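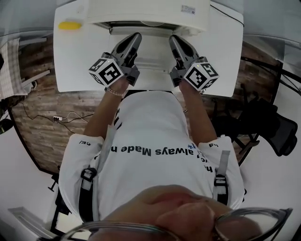
Terence Whitlock asked again if the tray gets checked with the power off. Yes. Every time, see item 2.

Table + machine check, Hebden room, 22 October 2022

1. Table steady, no rocking - OK
2. Power off before hands go near the tray - OK, reminded everyone
3. Tray area clear, no scraps or clips - OK
4. Cord not pinched behind table - moved it, recheck
5. Vents clear, 25 cm at the back - NO, too close to wall. Jade to shift it
6. Loose straps and braclets away from rollers - ongoing
7. Label readable - small print but fine

Item 5 still open. Will look agian after lunch. R. Fothergill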